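October 9, 2022 – by Bit-na Ok

Lakshmi Hegde writes planning software at Momari, and this month her subject is a blue desk lamp. Her planner, Perkine, must decide how near a gripper may come to a curved shade.
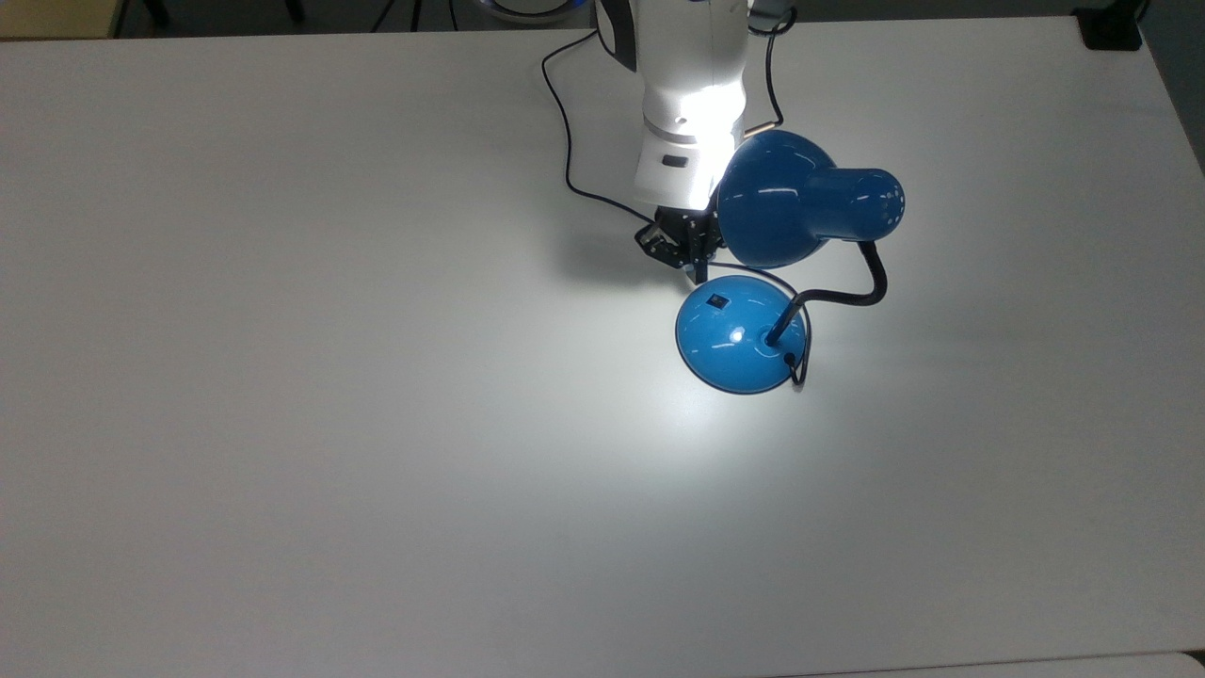 Three seconds to think

Perkine compares 2000 possible paths before each move. Glossy metal is hard for it – the reflections confuse the depth estimate. 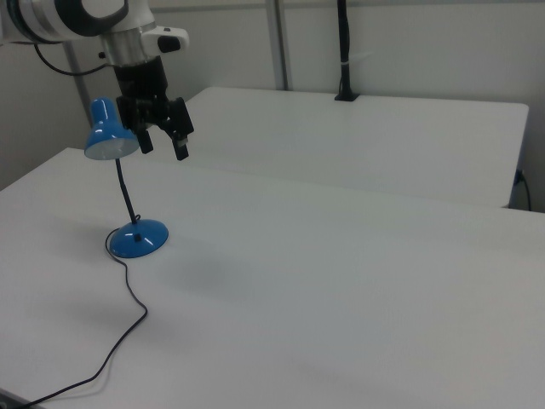

What comes next

In October she will add the bendable neck to the model.

Comments (2)

Shek: Is the code open?
Fetska: Glare is my problem also.

Contact | © Momari | Back to top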